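3.2 Dishes and rooms

The respondents came from two towns, Metcombe and Arwood. We asked them which color of plate they use for everyday meals and whether this color was chosen or only inherited from the family. In total 1,047 answers were complete, and 273 of them said that the plates in the home have more than one color. In Arwood the bright colors were more frequent than in Metcombe, especially for bowls. We did not find a difference by age.

The question about matching sets was harder to code. Some persons count a bowl and a plate as a set when only the color is the same; others ask for the same shape also. We followed the scheme of Appiah and accepted color alone. In 16 cases the two coders did not agree, and these answers were removed.
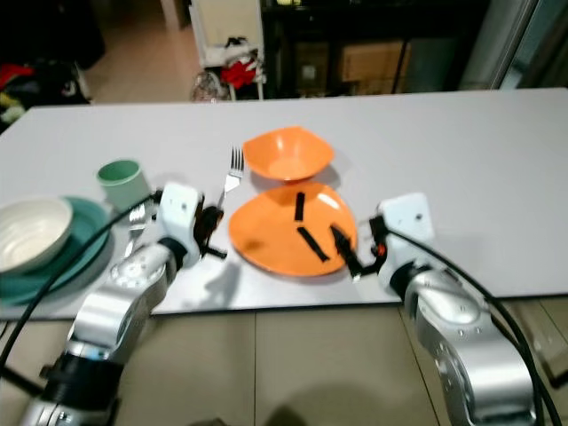
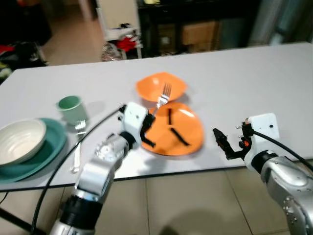
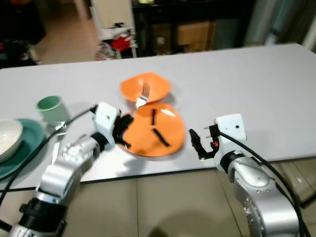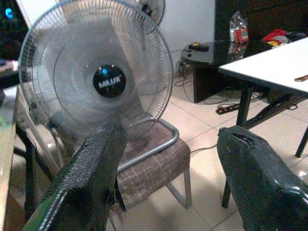

Figure 4. Orange bowl and plate on a table (first three panels); fan in the same place (last panel).

3.3 Limits of the survey

The form was sent in September only, so seasonal dishes may be missing.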